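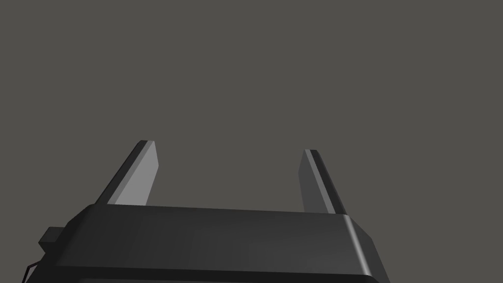 Anju Grewal

Handout 2: Looking after the parallel gripper

Welcome back! Today we get to the part of the cell I like best. The render is our starting pose for everything in this unit: jaws fully open, nothing held, two flat fingers with squared tips. Get used to that pose, because every check on the Drostar cell begins and ends there.

Before you touch the real one

Put the cell in maintenance mode, lock out the air and hang your tag. Sarla Bajpai signs the lockout sheet at the start of each Tuesday session, so find her first.

Finger check

Wipe both inner faces with a dry cloth and look along them toward a lamp. A worn face shows up as a dull patch near the tip - it's lovely when you spot your first one. Write down which finger it was on. If you swap one finger, swap the other too, and start the bolts by hand.

Open and close test

Take off the lockout, clear the cell and run 100 empty cycles at low speed. Listen! A healthy gripper sounds the same every time. Then read the cycle counter and log it. Last term's group ended at 1,946, so yours should be higher.

Re-teaching the open position

New fingers mean a new open position. Load program 241 in Trakard, jog the jaws out to the stop, back off a touch and save. Run the model alongside and compare the two poses before you go on.

For next time: bring your log sheet and read the section on wrist cables. We'll be taking one off.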